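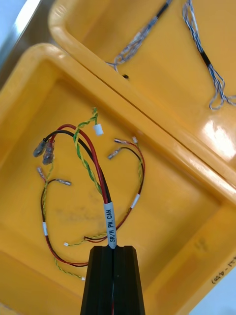

Loose harnesses in open trays: request for members' practice
Brurnemeck Bench Forum, Storage and Handling
October – posted by stores_desk_drulel
2,684 views

The Drulel stores desk is revising its written procedure for holding small wire harnesses between receipt and assembly, and comments from members are invited.

At present each harness is laid in a shallow yellow tray, in loops, with its label facing up. The type labelled SR/H PW, CAN is the one that prompts most of the questions. It branches in several directions from one trunk, with red and black wires running together and twisted green and yellow leads beside them. Some ends carry a small white plug and others a bare metal terminal. When one is lifted by a branch, the others tend to follow and catch.

The draft procedure makes two requests of staff. The harness is to be lifted by the trunk, at or near the printed label. No tray is to hold more than one type. Bags are not mentioned in the draft, and the desk would like to hear whether they should be.

Reply from tresulum_assembly

Our section used bags for several years and has returned to trays. A bag keeps the parts of a kit together, but the terminals work their way through the plastic, and the person at the bench then spends time untangling what was perfectly orderly on receipt. An open tray allows a bent pin to be noticed before the harness reaches the bench.

We would also ask that the marking on the tray wall be addressed. One of yours has "(24-450)" written on it by hand. If that is a location code, it should be on a proper label. If it is an old part number, it should be removed, as incoming staff will read it as current.

Reply from m_harbour

I must disagree with the previous contributor regarding bags. The difficulty described arises from overfilling. One harness to a bag, coiled once and closed with a paper tie, gives no trouble in our stores, and the contents stay free of dust. Open trays are acceptable for a shift. They are not storage.

Reply from stores_desk_drulel

Thank you both. The handwriting on the tray predates the present labelling scheme and will be dealt with. On the matter of dust, the containers are wiped out when they are emptied, although some marks on the floor panels do not come off with a damp cloth.

There is a further point on the sleeved ends. The red wire finishes in a female spade connector under a clear sleeve, and the metal tab can be inspected without touching it. The desk would prefer a storage method that keeps this possible. 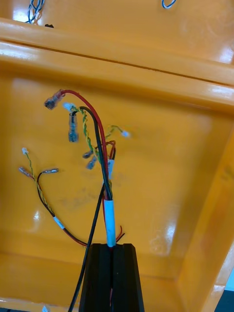 Reply from kiln_road_tech

A clear sleeve is certainly helpful, but I would caution against inspection under a strong overhead light. The glossy yellow and orange plastics throw a good deal of glare back at the reader, and I have passed terminals at the bench that I later rejected by the window. A sheet of plain grey card laid in the bottom of the tray costs very little and makes black wire and red wire equally easy to follow.

On lifting, I support the wording in the draft. I would add that the white sleeve near the base of the bundle is the safest place to hold.

Reply from m_harbour

Card sheds fibres. A matte tray would be the better purchase.

Reply from kiln_road_tech

A matte tray would be the better purchase if the centre were buying trays. Ours is not, and I suspect Drulel is in the same position.

Reply from rizvi_training_room

The Rizvi training room holds similar stock for its evening classes and follows the tray method. Our own difficulty has been with the small push-pull solenoids. They were formerly kept in the same trays as the harnesses, on the grounds that they are used together. The spring on the plunger shaft caught the twisted leads, and learners pulled on the wire to free it. The solenoids now have a tray to themselves and are set down on their sides, with the blue and white label uppermost.
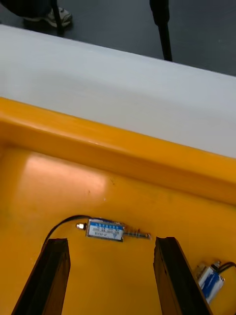
We ask learners to leave a little slack in the thin black wire and to refrain from winding it around the body of the part. Checking a tray at the end of class takes 20 minutes when this is observed and a good deal longer when it is not. I would therefore suggest that the draft say "one type of part" in place of "one type", as the present wording could be read to mean harnesses only.

Reply from tresulum_assembly

Seconded. We had read it in exactly that way.

May I also ask what the desk does with a harness that has lost its label? Ours go to a quarantine shelf, and I am not convinced that anyone ever looks at it.

Reply from stores_desk_drulel

The wording will be changed to "one type of part". Unlabelled harnesses are returned to the receiving bench and compared with a known one before a new label is printed. Those that cannot be matched are used for crimping practice.

The desk has noted the disagreement on bags and will allow them for stock held longer than a month, one harness to each, subject to m_harbour's point about the paper tie. Grey card will be tried in two trays at first.

Reply from m_harbour

That is a reasonable arrangement. I would still ask that the card be replaced when it begins to fray, and that the procedure state who is to do it.

Contact the moderators: Brurnemeck Bench Forum, Storage and Handling desk | © Brurnemeck Bench Forum | Back to top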